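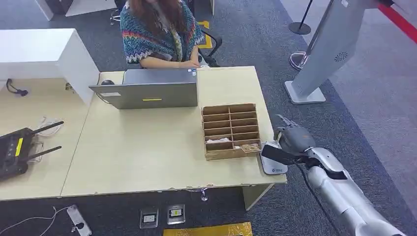
The working desk: laptop, mouse, sorting organizer and card terminal.

Desk Sorters and Small Office Tidying: Frequently Asked Questions

Updated 05/08/2018

Do I really need a desk organizer?

Maybe not. A lot of desks get along fine with one tray and a trash can. We sell organizers at Clolstead and we still talk people out of them at the counter. If your paper is gone by the end of the week, save your money. If you have slips, cards and folded sheets that have to stay within reach for a month, a sorter with compartments starts to make sense.

Will it make me more productive?

We don't know and neither does anyone selling one. We've read the claims on the boxes. What a sorter does is give a piece of paper a place to sit. Whether you deal with that paper is up to you.

How many compartments should I get?

Fewer than you think. Most customers ask for the biggest grid on the shelf and then use the bottom rows, where the hand goes naturally. Start with a small one. Angus Hepburn bought our largest Prirkis sorter for his repair shop, brought it back in January and swapped it for one half the size. He has not complained since, and he does complain.

Where should it go?

Next to the laptop on the side you write with, unless that's where the mouse lives. Please try it for a few days before you stick anything down. We get calls about removing adhesive pads and the answer is always slow and boring.

I take card payments at my desk. Can the terminal sit next to the sorter?

Yes, and it's a decent spot for it, with receipts going straight into the nearest compartment. Keep the terminal toward the edge the customer stands at. Don't put it inside a compartment, however neat that looks. People can't reach the keys and you will end up lifting it out for every sale.

Cardboard or wood?

Cardboard is fine for paper. It is not fine for staplers, tape guns or a mug. Wood lasts longer and costs more, and if you only keep slips in it you may never notice the difference. We would not believe anyone who calls cardboard "lifetime" material, including the supplier who told us that.

What about the cables?

A sorter does nothing for cables. Neither do most of the clips we've tested. Innes Galbraith, who runs our workshop, has tried 11 kinds of cable clip and keeps two. His advice is to unplug what you don't use, coil the spare length loosely, and hang the plug you need most off the back of the desk. A wired mouse will always trail a bit. Leave it enough slack to move.

Should I just buy a wireless mouse?

If the cable bothers you. You'll be trading it for batteries.

I have a second desk joined to the first. Does it help?

It helps until it fills up. The side desk is where things go that have no place: stands, chargers, controllers, spare leads. Give it one job, or it becomes a shelf you have to dust around. A partition behind it hides the mess from the next person, though not from you.

Do labels help?

Somewhat. Ross Farquharson labeled all of his compartments and then had to relabel them when the work changed. Pencil on a card slip is enough.

What does the Jolstead desktop sorter cost?

$89 in the store, $93 with local delivery. The Niven model is $113. It has a thicker base and we can't point to much else for the extra money.

Can I return one?

Yes, if it's clean and in one piece. Ask for Donnie Shearer at the returns desk. We don't need the box or a reason.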